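Thursday, November 27, 2003

# Closon adds ice caves and a new boss to Clurko

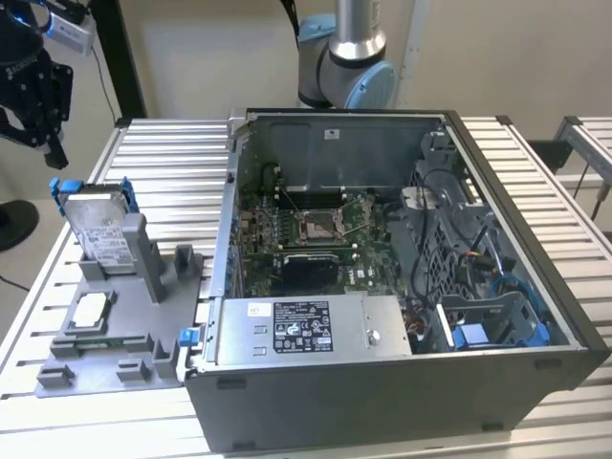
**When does the new area open for people who already own the game?**

The ice caves open next week as a free download for anyone with the PC version of Clurko. Players need to have finished the harbor chapter first, and an existing save file will work.

Closon, the small Sidport studio behind the monster-hunting game, announced the update on its message board Wednesday night. The post included a short movie clip of the new boss, a large burrowing beast called the Osagie, along with a list of changes to weapons and traps.

The Osagie spends most of the fight under the ice. Players follow it by watching for cracks in the floor, and it comes up under whoever has stood in one place too long. In the clip, a hunter with a long spear gets in two hits on its neck before it dives again and brings down part of the cave roof.

"We wanted a fight where you have to keep moving," lead designer Joaquín Núñez wrote in the post. "A lot of players found a safe corner for every boss in the harbor. There is no safe corner in this one."

Núñez said the beast went through several versions. The first had wings, and testers kept comparing it to the cliff drake from the opening chapter. The team dropped the wings in August and gave it a wide, flat head and front claws like a mole's.

The caves have five levels, and the Osagie is at the bottom of the last one. Cold is a new problem there. A hunter's stamina drops faster away from a fire, and fires can only be lit with lamp oil, which has to be bought in town or taken from smaller creatures in the upper levels. Wet firewood no longer works anywhere in the game, a change that also applies to the marsh.

Beating the boss gives hide and claws that can be made into a new set of armor and a heavy hammer. Closon has not said what the hammer's numbers will be. The post says only that it is slow and that it can break shells the current weapons can't.

The level cap goes up from 40 to 50. Hunters already at the cap will start earning experience again as soon as the update is installed, but points earned before then will not carry over.

Online hunts will still allow up to four players. Serena Leone, who runs the game's servers, wrote that the two servers now in use will be taken down for part of the morning on the day of the update. Characters stored online will not be affected. Players on a dial-up connection can get the files in smaller pieces, and she asked them not to start the download while the servers are off, as it will have to begin again from the start.

Leone also answered a question about the lost hunts many players reported earlier this month, when a finished hunt sometimes paid out nothing. She said the cause was found and the fix is part of this update. Anyone who lost a reward can send in the character name and the date of the hunt, and the studio will add the items by hand.

The post lists several smaller changes. Net traps now hold medium-size creatures a little longer. The map can be moved to any corner of the screen. The crossbow reload sound is quieter, and the town blacksmith no longer walks into the well.

Closon did not give a date for the next chapter. Núñez wrote that work on it has started and that it takes place at sea.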